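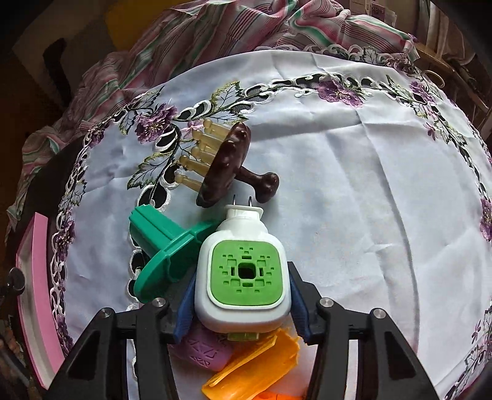 Do I really have to stop before I close the jaws, one commenter asked under the last page, cause the replay looks fine without it. Yes. Stop. The replay looks fine to you. The model has to work out from the approach when closing starts, and if you close while you're still sliding in, it learns to close somewhere in a smear a couple of widths long. Then it nips the edge of the thing and flings it.

That comment is why this page got rewritten. Old version skipped over the grasp in one line. This one's mostly about the grasp, then the boring bits after.

What this page covers

Recording pick and place demos by hand with the handheld gripper. Mixed small household stuff on a soft surface. Not the arm side, not training, that's on the Antwi page (Antwi = our recorder and the format it writes, same name for both, sorry). If you're driving the arm remotely skip to the bit near the end, most of this still applies but the timing is different.

Before you start

Charge everything. Wipe the lens. Check the finger pads. We use the soft Samex ones, blue, they press on and they do creep off the finger over a session. Push them back on. If one has rolled at the edge, swap it, don't trim it.

Open and close the jaws fully a few times with nothing in them. Listen for a click. A click usually means a pivot pin has backed out a bit. Tighten and go again.

Start Antwi, do the opening width calibration. Full open, hold, full close, hold. It'll tell you if it didn't take. It won't tell you if you did it with a pad missing, so look.

Set the surface

Cloth is good. People always want to move to a bare bench and you should have some bench sessions too, but keep the cloth ones coming. Creases, hem, embroidery with cutwork holes, all of it. A robot that's only seen plain grey table is going to have a bad time in someone's kitchen in Plorham.

Don't pull the cloth flat between takes. If it rucks up, let it. Exception: if a fold has swallowed an object whole, fix it.

Put the objects down by tipping them out. Placing them by hand gives you neat rows without meaning to. You want stuff leaning on other stuff, lying on its side, half under something. Keep at least a few things in there that you never pick up during the take. The green and white plug-in is a good target with the scalp massager lying behind it, prongs right up near the brown head, and bits of coloured plastic to the left of it and below it. Messy enough. Nothing's stacked so deep you need to dig.

Keep the big lamps off. Room light is fine. Change it between sessions if you can, curtains open, curtains closed.

The take, step by step

Start from well back. Jaws open, all of the objects in view. Press record. Wait for the tone.

Hold still for a breath. Recorder needs a clean start to lock its tracking, and if you're already moving at the tone the first stretch gets thrown out.

Move in. One smooth path. Not slow motion, just the speed you'd use to pick up an egg. If you see you're coming in wrong, back right out and come again, don't fiddle sideways down near the cloth. Backing out and trying again is useful data, fiddling isn't.

Line up on the narrow way across. For a boxy thing with rounded corners that means the sides, with the front face left clear. Corners slip. Glossy plastic slips worse.

Stop. This is the stop from the top of the page. A short beat, jaws open, both pads level with the part you want. You should be able to say "now" in your head.

Close. Squeeze the trigger all the way in one go until the pads bite, then keep the same squeeze. Don't pulse it. New people pulse it, everyone does, they're checking it's got a hold. The width trace looks like a saw and we can't use it.

Lift straight up first, then across. Straight up even if the target is right next to it. Dragging on cloth pulls the cloth, and the cloth pulls everything else, and now your placing spot has moved.

Carry it over. Keep the object in view the whole way. Don't turn your wrist just becuase it's comfortable. If it went up with the prongs pointing up, carry it with the prongs pointing up, unless the task is a turn.

Lower until it touches. Stop again, short beat. Open fully. Back away the same way you'd go in. Then hold still, press record again, wait for the second tone.

Done. Next.

How tight

Tight enough that it doesn't swing, that's all. Anything soft, let it squash a little. Hard shell things, you'll feel the pads give before the shell does. If the linkage starts to bow out you've gone too far and the width reading is telling a fib at that point, it's measuring flex.

Things that stick out

Prongs, tabs, pegs, handles. Don't grip by them unless that's what the task card says. For anything with a plug on it, hold by the body. The pins are thin and they're the part that has to go in the socket later on, if you ever do the plugging task, so both should stay clear of the jaws.

Same with round knobby handles. They look like a gift and then the whole thing rolls in the pads. Grab the neck where it narrows if it has one. Or come at the body.

Seeing past your own hand

The fingers are going to cover some of what's in front of you. Can't be helped. What you can do is come in tilted a bit so the thing you're after shows between the jaws before you close. If all you can see is fingers, so does the model.

Sleeves up. Lanyards off. Also keep your other hand out of it completely, no steadying the object. I know. It's hard not to.

How many

We do sets of six. Six takes, then tip the objects out again. If a take goes bad don't redo it straight away to make up the number, mark it and carry on, otherwise you end up with a long run on the same layout.

Change person every couple of sets if there's more than one of you. Left handers especially please. Nearly all the early stuff came from right handers and the thing approached everything from the same side for months.

We're at over 4000 takes on the household set as of September. Still thin on anything shiny and anything see-through. If you're stuck for objects, look for those.

Marking bad takes

Three tags, use them:

drop – it left the pads before you meant it to
bump – you shoved something else hard enough to move it
void – tracking lost, phone rang, wrong object, whatever

Drops are kept. Bumps are kept, mostly, someone looks at them. Voids get binned. So please don't tag a drop as void because you're embarrased about it. Drops are some of the most useful stuff in there.

A take where you fumbled but got it on a second go and placed it properly has no tag. That's a good take.

If you're doing it by remote

Different feel. On the Skondidis remote you've got a lag, small but there, so the stop before the grasp needs to be longer. Stop, wait for the arm to catch up with you, then close. If you close when your hand arrives, the arm isn't there yet.

Also you can't feel the squeeze. Watch the pads. When they spread against the object, that's your lot, hold there. First few goes you'll crush things so use things you don't mind crushing.

Keep the speed knob on 2 till you've done a full set with no bumps. Then 3 if you want. There's more on the knob, leave it.

Elbow on the desk. It gets tiring fast and the shake goes straight into the recording.

Don't mix handheld and remote takes in one session folder. Antwi will let you. Then whoever's on sorting has to pull them apart by ear, more or less, from the tones. Please don't.

Quick troubleshooting

Tracking drops out as you get close. Usually too much plain white in view, nothing for it to lock on to. Patterned cloth helps a lot, another reason I like it. Ruck it up, or shift so the border's in shot.

Object spins in the pads when lifted. You're gripping above or below the heavy part. Come in nearer the middle. If it's still spinning check the pads for fluff. Cloth sheds. Damp finger, wipe, let it dry.

Object comes up but the cloth comes too. Pads have pinched the fabric. Start a touch higher. Loops and open stitching are the worst for this, watch the edges of the cutwork.

Width trace flat the whole way. You forgot the calibration or the sensor plug's out. Void the set, sorry.

Jaws close unevenly, one side gets there first. Fine if it's tiny. If the object shifts sideways every single time, stop and swap the gripper, note it in the sheet.

No second tone. It's still recording. Press again and check the file length before carrying on, had a whole afternoon in one file once.

After

Copy the folder off before you turn the recorder off. Name it place, surface, initials. So plorham_cloth_ and your initials. Not "new", not "new final".

Watch one take from each set at normal speed. Just one. You're looking for the two stops and a straight lift. If you can't spot them, the next set goes slower.

Still to write: turning tasks, anything with a lid, the actual plugging in. Comments are open below if something's wrong, the jaw pulsing section came out of comments too.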